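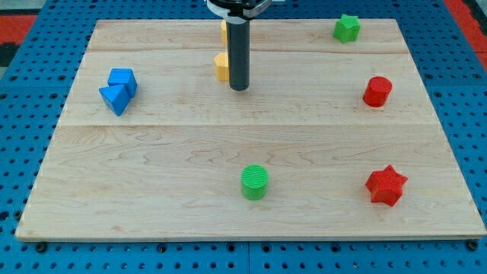

**crumbtrail_ann**

OK so I need some opinions before I ruin something. I've been going back and forth on finishing maple boards for the kitchen and I'm stuck between plain mineral oil (what I've always used) and one of those hardwax finishes. My sister gave me a tin of the Cladis hardwax as a present and it smells amazing in the tin, but the instructions say to wait 5 days before food goes near it, and I have a small kitchen and no patience at all.

Background: I bake bread most weekends, so my main board gets flour, wet dough, a bench scraper and then a quick wash. It goes chalky and dry by the end of the month, every month, and I slap more oil on and leave it leaning against the toaster overnight with a dish towel under it. It's fine! I just feel like I'm always oiling something.

Has anybody switched and been glad about it? Or switched back?

**oldmitersaw**

Switched in December, glad I did. Two thin coats, wiped off hard both times, and I mean hard, like you regret putting it on in the first place. Where people go wrong is leaving it thick so it gets gummy, and then they come on here and say hardwax is junk.

I wouldn't put it on a board that's already soaked in mineral oil though. It never grabs right. You'd have to sand back and let the old oil work its way out, and on a board you've been feeding for years that could take forever.

**pickle_brine**

> I wouldn't put it on a board that's already soaked in mineral oil though.

Gonna disagree a little. I did exactly that on an old one of mine. Washed it with dish soap a bunch, sanded at 120, left it on top of the fridge for 2 weeks and then put the Cladis on. Took fine. Maybe it's a little blotchy in one corner but I had a cast iron pan sitting on that corner for most of its life, so who knows.

My real problem with hardwax is touching it up. With oil you just add more oil. With this stuff I can see where I patched it.

**crumbtrail_ann**

Ugh, ok, the patching thing would bug me. I scrape pretty aggressively and always in the same spot right in front of me. I know I should flip the board but it has feet on one side (yes I know, I screwed them on myself, please be nice).

**lowtide_lou**

Oil and beeswax, end of story. Melt 1 part wax into 4 parts oil in a jar in a pan of water, pour it in a tin, rub it on warm. I've been doing this as long as I've owned knives. You already have the oil, Ann. Save the fancy tin for a picture frame or a stool or something.

Also take the feet off!! If one side gets wet every day and the other side never does, you're going to get a cup in it sooner or later. Wash both sides, dry both sides, stand it on edge. I don't care what finish you use if you're not doing that.

**oldmitersaw**

Lou's right about both sides. I disagree about the wax mix, it's just oil with extra steps and it leaves a film that picks up flour. Try kneading on it. It turns into paste.

**lowtide_lou**

It turns into paste if you don't buff it, which you just told her to do with yours - "like you regret it" I believe you said.

**oldmitersaw**

Fair.

**hexkey_hannah**

Can I ask a dumb question in here instead of starting a new thread? What about tung oil? The guy at the counter at Trestaveo talked me into a bottle of pure tung and told me it was the only thing he'd put on a board. Then I got home and read that it takes weeks to cure, and that some people with nut allergies stay away from it. I paid 48 bucks for this bottle so I'd love for somebody to tell me it's great.

**pickle_brine**

Not dumb. It's a good finish, it's just slow. Thin the first coats if the bottle says you can, wipe off everything that doesn't soak in, and give it way more time than you want to. I wouldn't use it if you cook for somebody with a tree nut allergy. You'll find people who say cured is cured and it's no problem, but I'm not going to be the one who tells you that.

48 is steep by the way. Skillari used to carry a smaller bottle for a lot less, might be worth checking next time.

**hexkey_hannah**

Well it's mine now! No allergies here so I'll try it on a scrap first. Thank you, that's really helpful.

**grainy_weather**

Coming in from the other direction: I don't finish my bread board at all. Bare maple. Scrape it, wipe it with a damp cloth, done. I bought a used one from a bakery on Murthy Street when they closed up and it had never seen a drop of oil as far as I can tell, and it's the nicest surface I've ever worked dough on. A little flour just stays put on it.

For a chopping board, sure, oil it. Onions and beets will get you. But for dough only, I think everybody's overdoing it.

**crumbtrail_ann**

Oh no, now I want to do nothing, and nothing is my favorite option.

Seriously though I hadn't thought of splitting it up. I use the same board for everything and that's probably why it dries out, I'm washing garlic off it every night. I could get a cheap one for chopping and let the big one be just for bread.

**lowtide_lou**

Do that. And the feet.

**crumbtrail_ann**

Feet are off. Two of the screws were rusty, so, point taken. There are little brown rings around the holes, any way to get those out or do I live with it?

**oldmitersaw**

Lemon juice and salt, let it sit a bit, rinse, dry it standing up. If that doesn't do it, sand. Plug the holes with a bit of dowel while you're at it or they'll fill up with dough.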